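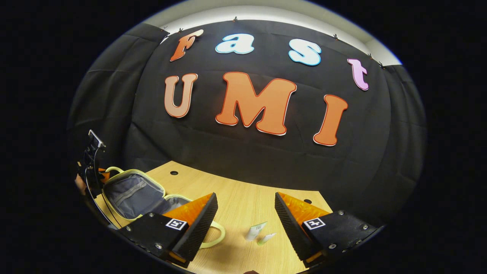 Why Does a Car Need Gears?

Do you have a bicycle with gears? Then you know already half of this story. When you ride up a hill in the wrong gear, your legs hurt and the bicycle almost stops. You change to an easier gear, and now your feet go around very fast, but the bicycle climbs. A car has the same problem as you, only it is much heavier.

Inside the car is an engine. The engine turns a metal bar, and this turning must travel to the wheels. But an engine is a little bit like a person who can only work well at certain speeds. If it turns too slowly, it shakes and stops. If it turns too fast, it gets too hot and can break. The wheels, on the other side, must be able to turn at every speed, from very slow in the parking lot to very fast on the highway.

So between the engine and the wheels the builders put a box full of toothed wheels. We call it the gearbox, or the transmission. A toothed wheel is a wheel with small teeth on its edge. The teeth of one wheel fit between the teeth of the next one, and so one wheel pushes the other.

Now think of a small wheel that pushes a big wheel. The small one must go around several times before the big one goes around once. The big wheel turns slowly, but it turns with much strength. This is first gear. The car uses it to start moving, and also on steep hills.

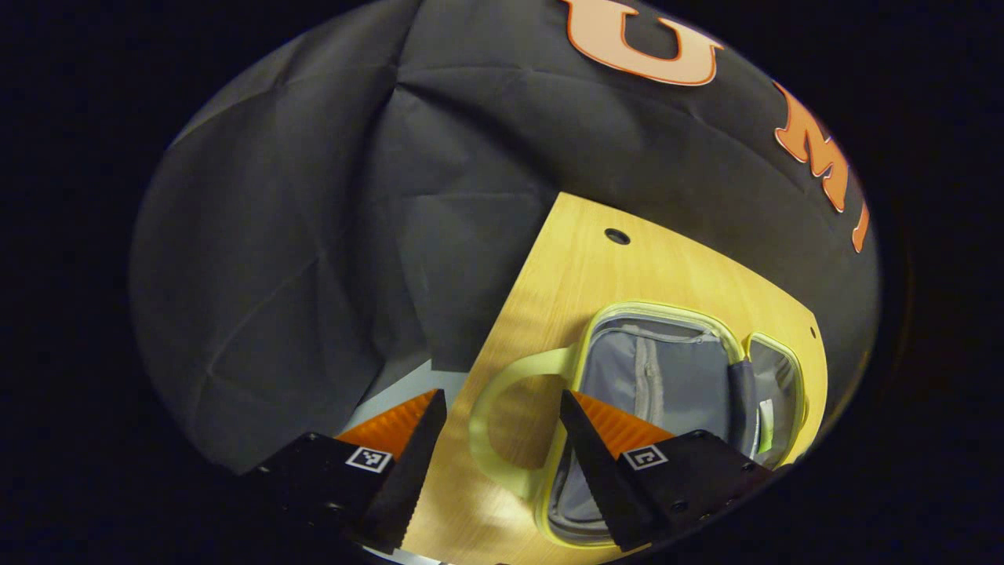
In the high gears it is different. There the wheels of the car turn faster for each turn of the engine, but with less strength. It does not matter so much, for the car is rolling already and needs only a small push to keep going.

My neighbor Emil Trummer drives a delivery van in Werninholm. The street from the harbor up to the old church is so steep that he goes all the way in first gear, at less than 20 miles per hour, and the engine is very loud. On the flat road to Pitmont he changes up, one gear after the other, and the van becomes quiet.

Who changes the gears? In some cars the driver does it. There is a stick beside the seat and an extra pedal on the left, which is called the clutch. When you press the clutch, the engine and the gearbox let go of each other for a moment, and you can move the stick. In an automatic car there is no clutch pedal. The car feels how fast it goes and how hard you press the gas, and it chooses the gear alone.

And most electric cars? They have only one gear for driving forward. An electric motor is strong from the very first turn, so it can do the whole work without changing.

Next time you sit in a car, listen when it starts from a red light. The sound goes up, then it drops, then it goes up again. Each drop is usually a new gear.

Text: Fionnuala Ní Bhriain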